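Fixing the grasp approach for the cabinet handle

Most of January went into one bug. I'm writing it down while I still remember the order things happened in.

The setup is two arms with humanoid hands working over a countertop in simulation. There is a wooden cabinet on the counter with a handle on the front, and the right hand is supposed to reach for the handle and pull. The planner is Ular, which we have used since last summer. The scene files come out of Larninix, and Sivix is the small logging tool Nazma Sheikh wrote to replay runs from saved joint states.

The right hand kept ending up beside the handle. It would come in along a reasonable path, slow down where it should, and then close its fingers a little to the left of where the cylinder was free to be gripped. Sometimes it touched the wood first. The planner reported success every time, so the first thing I did was distrust the success check.

The success check was fine. It compares the palm pose to the goal pose and allows a small error. The palm was at the goal. The goal was wrong.

I then spent two days on the scene files, which was a mistake. I had changed the cabinet's rotation the week before, and it seemed like the obvious suspect. I opened the file, printed every transform from the counter up to the handle, and checked them by hand against the viewer. They all agreed. I also rebuilt the collision meshes in case the handle had been simplified into something strange. It hadn't, though the plant had turned into a rough cone with far more faces than it needed, so I fixed that.

Nazma suggested I stop looking at the cabinet and replay the same grasp with the cabinet at different angles. Her idea was that if the miss moved with the cabinet, it lived in the object, and if it moved with the hand, it lived on our side. I set up a batch in Sivix and let it run overnight. It gave me 1,789 approaches. I plotted the offset between the goal and the middle of the handle, first in the cabinet frame and then in the hand frame. In the cabinet frame it was a smear. In the hand frame it was a tight little clump.

So it was ours. The grasp generator has a table of hand frames, one for each preshape, and the partly closed preshape still used the palm frame from the old hand model. The new palm is thicker. Every other preshape had been updated when we switched. This one had been skipped in the merge, and the open hand, which is what we test with the most, was correct. The left arm spends most of its time open, so it never showed anything.

The fix was 6 lines. The test I added is longer. For each preshape it loads the hand, closes it on a plain cylinder in empty space, and checks that the contact points sit on both sides of the cylinder's axis. It takes roughly 13 seconds on my desktop, which is short enough to run on every commit.

A few leftover notes for anyone using the same tools:

Ular caches inverse kinematics seeds by preshape name. If you change a frame and keep the name, clear the cache, or you will see the old answer for a while and think your change did nothing. I lost an afternoon to that.

Larninix exports the handle as part of the cabinet unless you ask for it as a separate body. You want it separate. Otherwise you can't allow contact with the handle and forbid it with the front panel.

Sivix replay ignores joint limits. Nazma knows and has a branch for it.
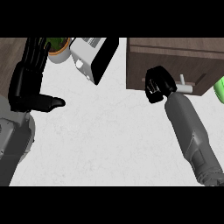
No. 6

Next up is the elbow. When the right arm comes in from the near corner, the forearm has little room to swing before it gets close to the green object past the cabinet, and Ular likes to pick the wide swing. Westerberg, our trajectory smoother, makes it slightly worse by rounding off the corner in the wrong direction. I have a cost term that mostly fixes this, but it doubles planning time in the bad cases, so I haven't merged it yet.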